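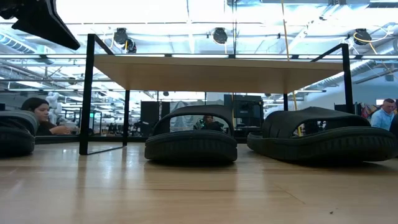
I own one pair of slides that I love and one pair that I tolerate, and for most of last year I could never find either of them. They lived in the pile. You know the pile! It starts as a pair of sneakers kicked off by the door, and by February it has swallowed boots, a dog leash, two umbrellas and whatever came home in somebody's backpack.

My entryway in Fletville is 47 inches wide, so I've never been able to have one of those gorgeous built-in mudrooms with the cubbies and the brass hooks. For years I took that as permission to have nothing. Then I went to a weekend workshop on small entryways at Altport, the big shared work hall across the river, and came home with a head full of ideas and a receipt for a bench I hadn't planned on buying.

The bench is the whole trick, as far as I'm concerned. Mine is the Hondon, with a pale wood top and skinny black metal legs, and what sold me was the open space underneath. I used to think I wanted doors and baskets and lids. I had a lidded storage bench once (a wedding present, very heavy, very handsome) and the shoes never went in it, not one time, because there was always a coat on the lid. With an open bench you just nudge your slides under with your toe and keep walking. My kids can do it. My husband can do it while carrying groceries.

What goes under there matters, though. I have a rule now, and the rule is slip-ons only. Slides, clogs, the garden shoes. Anything with laces goes up on the wall rack, and anything muddy stays out on the porch until it has thought about what it did. Black slides are my favorite for this job, I should say, because they hide everything. I had a white pair for one summer and I'd rather not discuss it.

Measure before you buy, please. Chunky soles are having a long moment, and a chunky slide with a tall strap needs more headroom than you'd guess. I like at least 7 inches of clearance under any crossbar, and more if there are big feet in the house. I took my tape measure to the store and got some looks. I also took a shoe, and got more looks.

Then there's the stuff that isn't shoes, and that's where I fell apart for a long time. Coats are easy enough, coats want a hook. But puffy things and bulky things and anything with a hard shell and mesh panels on it — those don't hang nicely and they don't fold, and they take up the space of three sensible items.

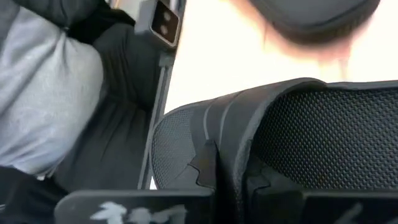

My answer has been to give the awkward stuff its own zone and stop pretending it's going to behave. The soft, squashy pieces go on the left end of the rail and the stiff ones go on the right, and nothing gets hung on top of anything else. Double-hanging is how you lose a jacket until spring. I put up a Mac Carthaigh rail for this, the long one, and it took me 20 minutes with a drill and one trip back to the basement for the right bit.

I did have to be a little ruthless. We had 15 jackets between four people, and that's before you count the raincoats. Out-of-season ones now go in a suitcase under the bed (the suitcase was empty anyway, so why not make it work for a living?) and the swap happens twice a year, usually while I'm grumbling and eating crackers.

If you're starting from scratch, I'd do the floor first. Get everything off it, sweep, and live with it bare for a couple of days before you bring in a single piece of furniture. You'll see where people really drop things. In our house it was a good two feet from where I'd always put the shoe mat, so of course the mat never had a shoe on it!

Then the bench, then the rail, then a small dish for keys. I've moved my dish four times and it's currently on the windowsill, where the cat has opinions about it. The slides are mostly under the bench.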